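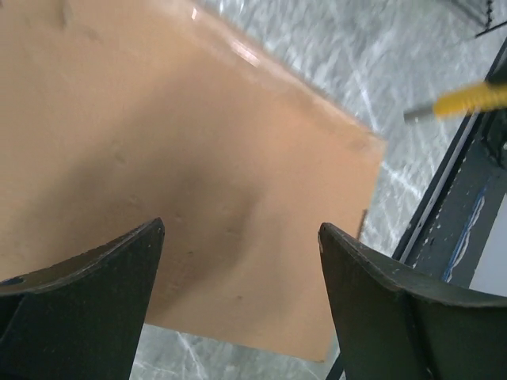 Shewit Assefa 的意见是这缸没死，只是饿了，让我别急着倒，先喂糖，再等一晚上看看。她把这话写在缸盖上贴的那条美纹纸上，字很大，我一进门就看见了。

行吧，那就不倒。八月，下午四点多，先把这几天的事补进来，再拖下去我自己都要忘了。

现在工作间里两口缸，大的还是老配方，靛粉、熟石灰、果糖，按一比二比三。小的是试验缸，糖换成了熬过的香蕉皮水（Ayane Nishimura 的主意，她说她以前学的时候就这么干，味道是真的冲，隔壁来敲过一次门）。出问题的是大缸。前几天液面那层铜紫色的膜还好好的，泡沫也漂亮，蓝得发亮，一搅就聚到中间去。昨天早上掀开盖子，膜没了，泡沫散成灰白的一圈，舀一勺上来看，颜色是浑蓝的，一点黄绿都没有。我当时心里就咯噔一下，这可是给 Trullon 那批门帘准备的缸啊！

我先怀疑温度。Trivlow 那支探针温度计显示 30 度，夏天嘛，室温放着也就这样，按理说果糖缸凉一点只是慢，不至于一夜之间全氧化掉。然后怀疑石灰，试纸插下去，颜色比平时浅了一截，碱度肯定是掉了。再往前翻本子，前一页是 Mebrat Hadgu 的字，写着“下午染了一批围巾，缸有点累”，后面没了。Mebrat，你写“有点累”的时候能不能顺手写一下染了多少布！我不是怪你，我自己上个月也这样写过，翻出来看真是一点用都没有。

所以基本能还原出来：布下得多，每次提出来都带空气进去，还原力耗光了，石灰也被吃掉一部分，又没有人补。饿了，Shewit 说得对。

昨天的处理过程，照实记：

上午先把大缸整个加热。没有用大炉子，还是拿两个不锈钢桶分着舀出来隔水烫，再倒回去，来回折腾了好久，腰很酸。倒回去的时候我特意贴着缸壁慢慢倒，不让它溅。热到 52 度停手。Áine Brennan 一直觉得我烧得太热，她自己的缸从来不超过洗澡水的温度，可是她那是发酵缸，麸皮茜草那一套，里面是活的东西，烫了就完了。果糖缸没有这个问题，热一点反应反而快。我们为这个吵过好几回了，每次都是吵到一半才想起来说的根本是两种缸。

加热之后先补石灰，用热水调成稀浆，过一遍细筛，沿着边倒进去。上次没过筛，结块沉底，搅都搅不开，后来全粘在布角上，洗出来一个一个白点。石灰下去以后顺着一个方向搅，搅到中间出漩涡，再慢慢往回带一下让它停。盖上，等。

等的时候补糖。糖我是拿热水化开再加的，Zulmira Ramalho 喜欢直接撒干粉，她说省事，反正最后都会化。我试过一次，表面结了一层，捞也不是搅也不是，所以我还是化开。这个大家随意吧，不过谁撒干粉谁负责搅到底。

到傍晚，液面边上开始有一点点颜色变化，舀出来看还是偏绿的蓝，不清。我没忍住，扔了一条试布下去，出来以后是很淡的灰蓝，一冲水掉了大半。白忙。于是我在本子角上写了个“倒？”，就走了。今天早上才看到 Shewit 那条美纹纸。

今天早上掀盖，老天，有膜了。薄薄一层，还断断续续的，但确实是铜色的。舀一勺，琥珀里带一点绿，透的，能看见勺底。我高兴得在工作间里喊了一声，把正在烫布的 Ayane 吓了一跳（对不起）。试纸颜色也回来了，深了不少。没有再加任何东西，只是轻轻搅了一次，又闷到中午。

中午开始做正经的试布。布还是 Stodard 的那匹平纹棉，前天就用纯碱煮过，煮出来的水黄得跟浓茶一样。每次都有新来的同学问，看着挺白的布为什么还要煮，我一般就直接把那锅水端给他们看。煮过晾干的布下缸之前一定要先泡透清水，拧到不滴，再贴着液面滑下去，手在下面轻轻捏开褶子，别让布冒头。这些都是老规矩了，写在这里是因为我今天第一条就犯了错，有个角没泡透，出来以后那块留了个浅印子，形状很像一只鞋。

试布一共做了几条，写法跟以前一样，浸的次数写在布边上，拿棉线缝记号，别用笔，上回用的那支号称不掉色的笔，过两次缸就没影了。

浸一次的，浅，有点像褪了色的工作服，带绿气，晾干以后绿气退掉了。
浸两次的，明显上来一档，这个颜色我喜欢，做里衬会很好看。
浸四次的，中蓝，跟 Trullon 给的色样放在一起比，还差一点，偏冷。
浸六次的，比色样深了，摸着布面有点发硬，估计最后一次洗得不够。

每次浸 2 分钟，提出来挂着氧化，等绿完全变蓝再下第二回。我知道有人觉得浸久一点就能少浸几次，我以前也这么想，浸久了颜色是深，可是浮在表面的多，一搓手指就蓝。短浸多次慢是慢，洗的时候心里踏实。

挂着氧化的那段时间是我一天里最喜欢的，布从黄绿变到湖绿再变到蓝，折缝里面最后变，你把它抖开，里面还藏着一条绿的，眼看着就没了。看了这么多年也没看腻。

下面说小缸，香蕉皮那口。

Ayane 说她还想再等。现在的状态是膜有，很厚，泡沫也多，比大缸热闹得多，但是染出来的颜色偏灰。她认为是皮里的东西还没沉下去，带进布里了，我猜是石灰给少了，两个人都没有证据。明天分一小桶出来单独加石灰，剩下的不动，对照着看。桶要贴标签！上次那个没有标签的桶到现在我还不知道里面是什么，也没有谁敢打开。

味道的事，已经答应了隔壁 Woldegiorgis 那边，掀盖尽量放在他们午饭以后。他们人很好，没说什么重话，只是问我们是不是在腌东西。小缸的盖子边上我垫了一圈湿毛巾，好一些，明天记得换。

门帘的排期。Trullon 要的是 17 幅，全部要同一个深浅，这个要求搁在平时我不怕，搁在一口刚缓过来的缸上我就有点怕了。跟 Áine 商量了一下，她建议所有布先统一走一轮，全部浸完第一次再回头浸第二次，这样缸力往下掉的时候大家一起掉，不会前几幅深后几幅浅。顺序每轮打乱。我觉得很对，就按她说的来。不过一轮走下来缸肯定累，所以每轮之间至少歇一晚，早上看膜、看透不透、测碱度，三样都过了再下布，有一样不过就喂。宁可跟客户多要几天，电话我来打。

打折子的事 Zulmira 已经开始弄了，她想在门帘下摆做一排缝绞，线用的是双股的粗棉线，抽得很紧，我拽了一下手指都勒红了。她问抽紧以后还要不要泡一晚再下缸，我的经验是泡一两个钟头就够，泡一晚线会松一点，边界就糊了。可是她那条下摆的布折了好几层，里层能不能泡透我也说不准，先拿废布试一条吧。试出来的结果请写在这一页后面，别另开一张纸，另开的纸都会失踪。

洗布也说一句。这几天水龙头那边出水有点小，冲不干净，六浸那条发硬我怀疑跟这个有关系。现在改成大盆换水，换到水清为止，然后用一点点白醋水过一遍，把残留的石灰中和掉，再清水。醋真的只要一点点，上次有位同事（我不点名，她自己知道）倒了半瓶，整个下午闻着都像在拌凉菜。过完醋的布手感立刻就软下来了，四浸那条我处理完再摸，跟没处理的差很多。六浸那条准备晚上返工，重新洗一遍，明天干了再看颜色掉多少，如果掉下来刚好落在色样上，那浸五次应该就是答案。我先不下结论。

还有底下沉的那层泥。大缸的底泥现在挺厚了，布如果垂到底会蹭上去，一蹭就是一块一块的深斑，洗都洗不掉。铁网架明天放回去，之前不知道谁拿出来晾了就没放回来，我在架子上找到的，上面还搭着一双手套。放的时候轻一点，别把泥搅起来，要是搅起来了那天上午就别想下布了。

手套也快没有了，长的那种，到肘的。短手套大家就别再用了，我现在两只手腕各有一圈蓝，去买菜的时候找零钱，摊主盯着看了半天。

晚上六点补：大缸膜又厚了一点，搅完泡沫是蓝的，聚得拢。测过碱度，没补。盖好了，旧毯子裹了一圈保温。Mebrat 明早第一个到，麻烦先掀大缸看一眼，把膜的样子和勺子里的颜色写下来，染没染布、染了多少也写下来，谢谢谢谢。果糖剩的那半袋我挪到架子上层了，封口夹坏了，用橡皮筋扎着。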